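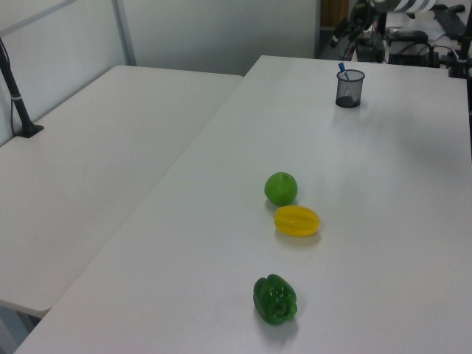

工作间小窍门:桌上抓东西的软件,哪些话可以信,哪些要打折

适用:自己在工作间或厨房台面上摆弄小机械臂、又不想把周末全搭进去的人
难度:中等偏烦
下面的条目按我们踩坑的先后排,没有按重要性排,挑用得着的看。

一、先把桌子收拾了再调参数

Osix 的说明书里有一句“适应任意日常环境”。看到“任意”两个字,建议先去擦桌子。

白桌面看着省事,检测模型也确实容易把东西从上面分出来,可一张干净的白桌子也会把影子衬得很清楚。像杨桃和青果子挨得这么近,影子又都往同一边拖,分割出来的轮廓常常多一截尾巴,规划器拿到这截尾巴,会老老实实给它留出避让空间。于是你看见机械臂绕着一块什么都没有的桌面走弧线,还以为是运动学解算坏了。

省钱的办法:在灯前面挂一张描图纸或者旧的白浴帘,让影子变淡。这一招比换模型便宜,也比换模型见效快。卖模型的人不爱提。

二、假果蔬可以练手,别拿来验收

塑料、泡沫的仿真果蔬摔不烂,不出水,放一个夏天也不招虫子,练标定、练抓取顺序都很好用。问题出在验收。软件在假青椒上抓得稳,只能说明它在假青椒上抓得稳。真青椒皮更滑,捏重了会塌,一筐里也没有两个长得一样的。

我们的习惯是假的练流程,真的练力度,两份日志分开放,文件夹名字里写清楚。混在一起算出来的成功率很好看,拿去给别人看也很有面子,除此之外没什么用处。

三、叫不准名字的东西,别逼软件叫准

圆的、绿的、光滑的,可以是青柠,也可以是青苹果。人隔着一张桌子看都要犹豫一下,Hattori 的识别模块却能给出一个很高的置信度,下一次重启再给另一个名字,置信度还是很高。

处理办法写在这里,照抄就行:

配置里把标签合并成一类,比如“圆形绿色果”。
抓取宽度从点云量,别从类别表里查。
类别名只用来决定放进哪个筐,不参与规划。
置信度那一列可以留着,看个热闹。

有人会说换个更大的模型就行了。我们换过,它改口改得更自信。

四、反光的表皮要单独对付

深色又发亮的东西,顶灯一照就有白斑。深度相机碰到白斑容易缺数据,点云上破一个洞,有的软件会自作主张把洞补平。Skareck 的老版本补得尤其积极,补完的青椒像一块砖,夹爪按砖的宽度张开,下去的时候就歪。

试过有用的:

关掉自动补洞,宁可让它报缺数据。
相机换个斜一点的角度再拍一次,两次的点云合起来用。
曝光调低一档,画面暗一点没关系。
给模型换一层哑光喷漆也行,前提是你不打算拿它骗自己说真货也能抓。

没用的:在界面上把“反光抑制”滑块拉到最右。拉到最右和放在中间,我们对比了 50 次抓取,看不出差别。滑块本身做得很顺滑。

五、抓取顺序,贪心法够用

三样东西摆在桌上,不需要任务规划器想八秒钟。先抓离别人最远的,再抓挨在一起的,每抓完一个重新拍一次。这套规则写出来不到一页,出了错一眼就能看到错在哪里。

Osix 自带的“智能排序”也能干这件事,多数时候给出的顺序和上面一样。不一样的时候,日志里只有一行“已优化”。优化了什么,问客服,客服让我们升级。升级以后那一行变成了“已智能优化”。

要是挨着的两样非得先抓一样,夹爪的开口方向要顺着两者之间的缝,别横着跨过去。杨桃有棱,夹在两条棱之间比夹在棱尖上稳。这个偏好大多数软件里没有现成选项,得自己在候选姿态里加一条打分,法向量差得太多的扣分,写起来用不了多少时间。

六、桌上的杂物也要进地图

大家都记得给要抓的东西建模,忘了给笔筒建模。黑色网状的笔筒是个麻烦:网眼透光,深度相机有时候看见筒,有时候看见筒后面的墙,点云一闪一闪的。筒里再插一支笔,笔比筒口高出一截,规划器按筒口高度算安全距离,正好漏掉那截笔。

最省心的当然是拿走。拿不走的,手工加一个圆柱体碰撞块,高度按笔尖算,再往上多留一点。别指望“动态障碍感知”替你记着,它对静止不动的网状物反而最没把握。

同理,线缆也一样。细黑线贴着黑立杆往下走,相机基本看不见。在地图里给立杆画一个粗一圈的柱子,把线也包进去,一劳永逸。成捆的线绑好,给关节留出转动的余量,绑完用手推着机械臂慢慢走一遍极限位置再通电。

七、坐标系:先怀疑夹具,再怀疑算法

抓取点总是往同一个方向偏,论坛上十有八九叫你重新做手眼标定。做之前先去摸一摸立杆底座。夹在桌边的底座会松,一松就转一点点,转一点点到了桌子那头就是一大截。

我们的检查顺序:

用手晃立杆,看底座和桌沿之间有没有错动。
看桌子本身。两张桌子并排放,相机装一张上,机械臂装另一张上,谁的腿碰一下,标定就作废。
在桌面角上贴一个标定码,开机先读它,和上次的读数一比,差得多就停。
以上都没问题,再去跑标定程序。

Brustincombe 工作间用的是每天开工前读一次标定码,21 行脚本,没有界面。附近几家花钱买了“自校准套件”,套件第一步也是让你贴一个码。

我们自己踩的那一脚是在七月,桌沿垫的橡胶片软了,夹子跟着往下滑,整个下午都在怪逆解。

八、仿真里的成功率

仿真有用,拿来查撞不撞、够不够得着,省了很多提心吊胆。拿来预测抓取成功率就要留神了。仿真里的青椒是刚体,桌面没有灰,相机没有噪声,影子还可以一键关闭。

供应商演示的时候问两个问题:噪声开了没有,失败的那几次在哪里看。第一个问题通常有答案。

自己做仿真的话,至少把下面几样打开:深度缺失、抓取点的小幅随机偏移、摩擦系数在一个区间里抽。打开以后成功率会掉下来,掉多少都正常,掉下来的那个数比较像话。

九、速度和急停

新改了任何一行和轨迹有关的代码,速度先降到最低挡跑一遍。觉得自己只改了注释,也降。

键盘别放在机械臂够得着的地方,人要能不伸手进工作区就按到停。软件界面上的红色“停止”按钮算方便,不算急停,它和你写错的那段代码跑在同一台电脑上。实体的急停按钮接到控制柜上,接完按一次试试,之后每个月再按一次。

Skareck 新版支持语音喊停。我们试了,喊第二遍的时候它停了。

十、更新之前

把整个环境打包存一份,包括驱动和配置文件,存到另一块盘上。
读更新说明,看到“改进了稳定性”而没有下文的,等下一版。
更新后用同一组东西、同样的摆法跑一遍老测试。摆放位置可以用铅笔在桌面上轻轻描个圈,擦得掉。
老测试没过就退回去,别在新版上现场调参,调到半夜你会分不清哪些是它的毛病,哪些是自己刚加进去的。

十一、几样便宜的小东西

描图纸:压影子,第一条说过了。
美纹纸胶带:标桌面分区,撕了不留胶。也能贴在相机支架的刻度旁边,动没动一看便知。
厨房电子秤:量仿真果蔬和真果蔬的重量差,把数填进负载参数。默认负载多半填的是零。
扎带和理线套:见第六条。
硬皮本子:记哪天改了哪个参数。带提交记录的代码仓库当然更正规,可夹子拧紧了没有、灯挪没挪过,仓库里不会有。

常被问到的

要不要买 Hattori 的“厨房包”?里面的果蔬模型有一部分做得不错,抓取姿态库一般,和自己标的差距不大。有时间就自己标,没时间就买,买了也要把类别合并那一步做完。

端到端的大模型能不能把上面这些都省掉?眼下我们试过的,桌子一挪、灯一换,照样要回来折腾影子和标定,只是出错的时候更难知道是哪一层出的。哪天有人愿意把它放到我们的桌上,灯由我们来开,东西由我们来摆,跑完把全部日志留下,这一条我们再改。

夹爪指尖要不要贴硅胶?贴。买裁好的贵,拿烘焙垫剪两块,双面胶粘上,脏了换新的。换完记得把夹爪的闭合零点重新设一遍。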